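Meal spacing

Meal spacing is the practice of deciding on the time between meals and snacks, usually so that a person arrives at each meal hungry but not ravenous. Also called eating intervals, gap eating (mostly British) or, in older diet columns, "the clock method." It says nothing by itself about which foods are eaten or how much. Not the same as intermittent fasting, see below, although the two get mixed up constantly.

Contents
Overview
Terms
History
Methods
The Parnside schedule
Rotach cards
Snacks
Drinks
Shift work
Meal spacing and fasting
Criticism
See also

Overview

Most people who eat three meals a day already have some kind of spacing, set by work, school and when the kitchen is free. Meal spacing as a deliberate habit just means writing the times down and sticking near them. Typical gaps are three to five hours in the daytime. The overnight gap is longer and usually left alone.

Reasons people give for trying it: less picking at food in the late afternoon, fewer evenings where dinner turns into two dinners, better sleep, easier planning for a family where everybody eats at a different hour. Some people with reflux are told not to eat close to bedtime, and come to spacing that way. People who take insulin or other medicines tied to food should not change their meal times without asking whoever prescribed them.

Terms

Gap — the time from the end of one meal to the start of the next. Some writers count start to start, which makes their gaps look longer. Worth checking when comparing two plans.

Anchor meal — the one meal of the day that doesn't move. Often lunch for office workers, dinner for families.

Bridge — a small snack eaten on purpose when a gap runs too long.

Drift — the slow slide of meals to later hours, common on days off.

Stacking — eating again soon after a meal, before it has had time to register. Usually given as the thing spacing is meant to stop.

History

Fixed meal hours are old and were mostly about labor, daylight and fuel. Nobody lit a stove four times a day if twice would do. Advice against eating between meals shows up in household manuals long before anybody was counting calories.

The modern version, with worksheets and so on, owes a lot to small community nutrition classes. One of the better documented is the one run by the dietitian Soledad Obi out of a church kitchen in Parnside. Her students kept complaining that every plan they had tried told them what to eat and never when. She began handing out a one page sheet with a blank line for each meal and a blank space between the lines. The space was the point. Students wrote in it how they felt before eating, one or two words, nothing fancy.

Obi later put the sheets together with short essays in a spiral bound book, The Room Between Meals. The first printing was 1,000 copies and a second of 3,000 followed. The essays are uneven, the one on holiday food is the one most often photocopied. A revised edition dropped the recipes, which Obi said in the new foreword she had never liked.

Kausar Janjua, a nurse who took the Parnside class twice, adapted the sheet for night workers (see Shift work). Her version is probably in wider use now than the original.

Methods

Fixed times. Meals at the same hours every day, give or take. Simple, but falls apart with travel or small children.

Fixed gaps. The first meal can be whenever, and the rest are counted from it. More forgiving on late mornings. Tends to push dinner very late if breakfast was late, and most guides add a cutoff for the evening.

Anchor method. One meal fixed, others float around it. Usually reccomended for beginners.

Hunger scale. No clock at all. The person rates hunger before eating, commonly on a scale of one to ten, and waits for a middle number. Purists say this isn't meal spacing. It often turns up in the same books anyway.
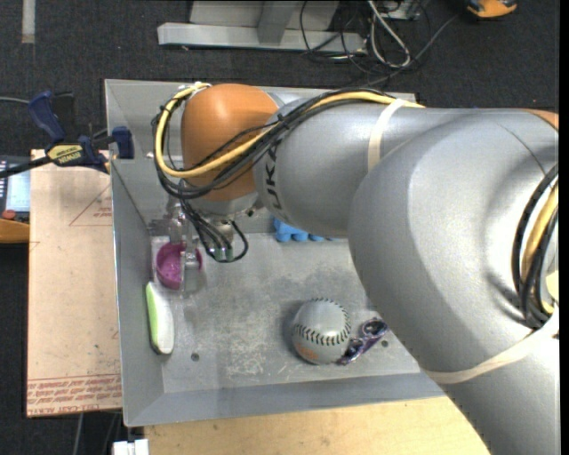
The methods get combined a lot. A common pairing is a fixed lunch with a hunger rating before dinner. Somebody who rates a three at six o'clock eats at six. Somebody who isn't hungry yet waits, or has a smaller plate. Keeping notes for the first couple of weeks is standard advice, dropping the notes after that is also standard advice, as a food log that goes on forever tends to become its own problem.

The Parnside schedule

The schedule from Obi's class, in its most copied form:

Breakfast, within two hours of waking
Gap of four hours
Lunch, the anchor
Gap of five hours, with one bridge allowed
Dinner
Nothing planned after dinner

Breakfast is expected to have some protein and some fiber in it. Eggs and toast, oatmeal with nuts, leftover beans. The book is relaxed here. Sweet cereal on its own is discouraged only because it rarely lasts the four hours.

The phrase "nothing planned" is deliberate. The book doesn't ban eating after dinner, it says a late snack should be a decision each time and not a standing appointment with the couch.

Rotach cards

Rotach cards are pocket cards, one per day, with a strip of hours along the long side. The user shades in each time they eat. By the end of the week the seven cards can be laid in a column and any drift shows up as a slant. Designed by Shewit Jemal for a workplace wellness program and sold afterwards under the Rotach name. No room on the card for foods or amounts, which Jemal has said was the whole idea. A phone version, Zesier, does the same thing with reminders. Users of the app complain mainly about the reminders.

Snacks

Disagreement here is older than most of the books. One camp says a gap with a snack in it is two gaps. The other says an afternoon snack is the only thing standing between a working person and the drive-thru.

In practice most plans allow a bridge where the gap is over four hours. Usual suggestions:

an apple or pear with peanut butter
plain yogurt, fruit on top
a handful of nuts
hummus and carrots or whatever's in the drawer
half a sandwich saved from lunch

Children are a separate case. Small stomachs, shorter gaps. Two to three hours is normal for toddlers and spacing plans written for adults shouldn't be used on them.

Drinks

Water, black coffee and plain tea are generally not counted. Milky coffee drinks are the usual sore spot, some plans call a large latte a snack and some look the other way. Juice and soda are counted. Alcohol is mostly ignored in the older material, a real hole, as drinks before dinner are one of the commoner reasons dinner gets moved.

Shift work

People who work nights get little from a schedule that begins with breakfast. Janjua's version starts from sleep. The main meal goes before the shift, a smaller one goes near the middle and a light one comes at the end, before bed, so a person isn't lying down on a full stomach or waking up hungry at noon. The meals have no names, just first, second and third. She wrote that calling it breakfast at 7 p.m. made people reach for pancakes.

On rotating shifts the advice is to keep the middle meal steady and let the other two move. Days off are harder. Some workers flip back to daytime meals with their families and accept a rough first night back. Others keep the night pattern and eat alone. The handout does not pick a side.

Meal spacing and fasting

Intermittent fasting limits eating to a set window, or to certain days. Meal spacing has no window. A person eating at 7, 12 and 6 is spacing meals but isn't fasting in any sense the fasting books would recognise. The overlap is at night, where a long break after dinner can look the same on paper.

Yeshi Tufa, who has taught both, describes the difference as one of purpose. Fasting plans are usually sold for weight loss. Spacing is aimed at appetite, and weight may or may not change. Her advice to anyone with a past eating disorder is to skip both unless a clinician is involved.

Criticism

The commonest complaint is that there is not much to it. Desta Gebremichael, reviewing the revised edition of The Room Between Meals, called it "a good leaflet in a long coat" and thought the shift work handout was stronger than anything in the book itself.

A second complaint is about the evidence. Meal timing has been studied a good deal, but the class handouts mostly rest on what students reported about themselves, and people who stay with a class until the end are not a fair sample of people who started it.

A third — anything with a clock in it can be turned into a rule, and rules about food go badly for some people. Waiting through real hunger because the gap isn't up yet is a misuse of the method, and later editions say so on the first page. Earlier ones dont.

Cost and access come up too. Someone with two jobs and one break eats when the break is.

See also

Appetite
Food diary
Meal planning
Mindful eating
Snack
Night work and nutrition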